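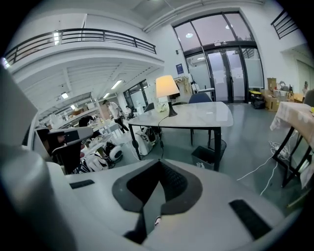

4.2 Movable objects and the use of shared tables

The survey described in Section 3 recorded 2,472 objects in open-plan workspaces, of which 669 were classed as movable by the person using the room. Under this heading we place lamps, chairs, wastebaskets, clothing racks and small items kept on tables. Doors, wall-mounted air conditioners and ceiling lights were classed as fixed and are treated in Section 4.3. Posters gave the coders some difficulty. Following Mallet, they were counted as fixed when attached to a wall and as movable when standing on a shelf or leaning against a surface.

Our interest lies in where movable objects are placed in relation to the table. Earlier work by Delaunay and Marty on the Ferrand offices treated the table as a work surface only, and recorded the objects on it by type. We recorded position as well. Each table top was divided into a center and four corners, and the floor beneath it was coded as a separate zone. Coding was carried out by Dagmar Šimko and Lucienne Barbier, working independently, and disagreements were settled by joint review of the material.

Figure 1 illustrates how the scheme is applied. A lit table lamp with a cream-colored drum shade stands toward the back left corner of a rectangular table, with a few small clear items beside its base. It was coded "corner, rear," and the small items were given the same code. The power cord hangs over the edge of the table toward the floor, and the lamp therefore also received the code "corded." The black wastebasket near the right front leg was coded "beneath." The clothing rack against the rear wall, with its beige and tan garments, lies outside the table zones and was entered under "perimeter."

Corded lamps deserve a separate comment. A lamp is movable in principle, but its range is set by the length of the cord and the distance to an outlet. In rooms where the table stands away from the walls, a corded lamp may in practice be tied to one side of the surface. Occupants at the Dorketti site described moving their chairs toward the lamp more readily than moving the lamp toward their chairs. We have therefore retained cord status as a variable in its own right – a departure from the Ferrand scheme, in which all lamps formed one class.

Chairs were coded by side of the table and by whether they were tucked in. The color and model of a chair were noted but play no part in the analysis that follows. A partly hidden chair, such as the black one behind the lamp in Figure 1, was assigned to a side when enough of it could be seen to do so. Its tucked status was left blank where the coders could not agree.

The position of the wastebasket proved harder to interpret than expected. At the Custton site, baskets placed beneath the table were described by occupants as belonging to that table, while those at the perimeter were regarded as common property. At Kunonwood no such distinction was reported. Cleaning routines may account for part of this difference, and the interviews held in January did not cover them. We return to the question in Section 5.

Tables with fewer than 2 coded zones in use were excluded from the comparison of sites, as were tables holding more than 10 movable objects, which the coders could not assign to zones with sufficient agreement. The remaining tables form the basis of Section 4.4.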